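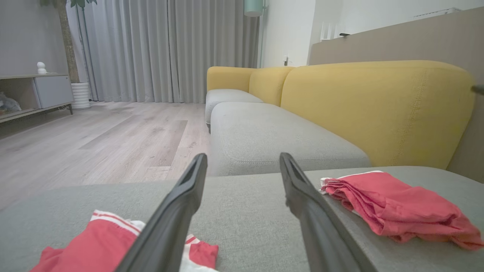

Spending on the Dustton laundry trial is on track to the end of August, and this report asks for release of the second equipment payment. The first payment covered the arm, its mount and one set of fingers from Krajewska. We are working on soft items left on furniture - red clothing on a grey sofa seat, for instance - and fabric is hard on fingertips. We have budgeted for 11 spare pairs over the rest of the program. Krajewska quotes nine weeks for delivery, so the order needs to go in during September.

The Zilon service plan was left out of the original budget. It runs for 13 months and can be paid for out of the freight allowance.

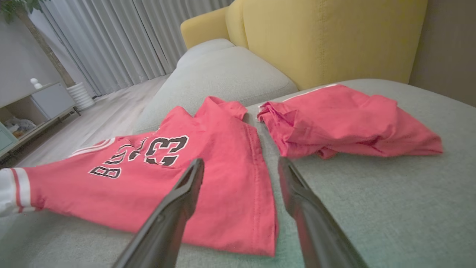
Wanda Wilczyńska asked whether we could order six pairs now and hold the rest until the wear figures are in. We can, but the quote is only good for 60 days and a split order means paying freight twice.

Marloes Leemans
6 September 2021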